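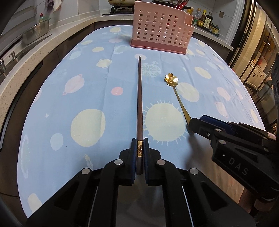
Ga-eun Yeo
Responsable de planificación de equipamiento, proyecto Flarus

Flarus - ficha de datos y plan de equipamiento
Última revisión: 18 de diciembre de 2020

Objeto de este documento

La presente ficha acompaña al conjunto de demostraciones Flarus, dedicado a la manipulación de cubiertos y pequeños utensilios de mesa en cocinas domésticas. Recoge el contenido del conjunto, el material necesario para ampliarlo y los criterios de compra aprobados para el próximo ejercicio. Se dirige a los equipos que deban solicitar presupuesto o reponer material.

Contenido del conjunto

El conjunto reúne 1870 demostraciones. Las tareas se realizan con pinzas paralelas de mano, una en cada mano del operador. Entre los objetos figuran palillos largos, cucharillas de mango fino y portautensilios de plástico. Se han elegido piezas estrechas y de punta afilada, así como cucharillas de forma poco habitual, como la dorada con cazoleta en forma de flor de cerezo, porque obligan a decidir con cuidado el punto de agarre.

Las superficies de trabajo incluyen manteles estampados. El mantel celeste con planetas y estrellas se conserva en el inventario como fondo de dificultad alta y no debe sustituirse por uno liso al renovar el material textil.

Estructura de los archivos

demostraciones/ - secuencias ordenadas por tarea
calibracion/ - parámetros de cada pinza
inventario/ - lista de objetos con su código de compra
presupuesto/ - ofertas recibidas y hojas de cálculo

Necesidades de equipamiento

Pinzas de mano. Se prevé adquirir 8 unidades, que se entregarán en 4 juegos de dos. Cada juego se asigna a un domicilio y no se separa durante la campaña. Toda oferta deberá indicar el plazo de entrega, las condiciones de garantía y la disponibilidad de tornillería de repuesto.

Almohadillas de espuma. Se consideran consumible y se presupuestan aparte. La partida contempla 200 pares. El acabado azul actual se mantendrá en todas las unidades para que los datos nuevos sean comparables con los anteriores; un cambio de color exige abrir una nueva versión del conjunto.

Objetos de mesa. Se compran en comercio local, con factura por lote. Los palillos y las cucharillas se adquieren por duplicado - una pieza en uso y otra en reserva.

Almacenamiento. El coste de los discos y de la copia externa corre a cargo del presupuesto general y no se incluye en este plan.

Proveedores consultados

Fistmont ha presentado oferta por las pinzas completas, con montaje incluido. Toleck ofrece las piezas sin montar, a menor precio, pero traslada al equipo la tarea de ajuste. Jang suministra únicamente espumas y adhesivos. A la fecha de esta revisión, la propuesta es contratar las pinzas con Fistmont y las espumas con Jang, y reservar a Toleck como proveedor de recambios.

Calendario de compra

Las solicitudes deben quedar registradas antes del cierre de diciembre. Las recibidas con posterioridad se tramitarán con cargo al ejercicio siguiente.

Limitaciones conocidas

Las cocinas se utilizan tal como se encuentran, con sus encimeras, fogones y botellas de condimentos a la vista. El conjunto no es adecuado para evaluar la manipulación de alimentos ni de recipientes con líquido. Los objetos metálicos brillantes pueden producir reflejos que dificulten la estimación de su contorno.

Uso y contacto

El uso interno es libre, siempre que se cite la versión empleada. Para modificar el inventario o solicitar una partida adicional, diríjase a Ga-eun Yeo con el código del objeto y la oferta correspondiente.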